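Leaving a management job for the ministry, what happens to health coverage?
Posted Fri 13 May

I have worked 19 years at Coltano, the last few running a plant with 300 people. I've been accepted to a seminary program and start in June. My last day at work is not set yet. Does my coverage stop that day, and does the seminary have to offer me something?

jistport_mom
Ask your HR office for the end date in writing. At my old company it was the last day of the month, so leaving on the 1st got you 4 extra weeks. The seminary doesn't have to offer a plan. Mine did, at $551 a month for one student.
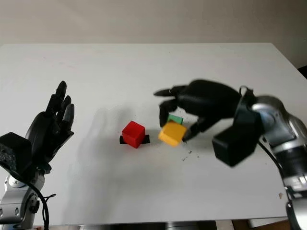
Red, yellow and green cubes on a white table

pretum55
Congrats on the calling. I went part time and kept my job, took forever but no regrets.

Second Career Rev
Check with your denomination too. Some let candidates join the clergy plan early, some make you wait until you are serving a church. Also look at the marketplace. Losing job coverage lets you sign up outside the normal period, and you have up to 60 days after it ends. Your income will be much lower, so put in what you expect to make this year, including the months at Coltano.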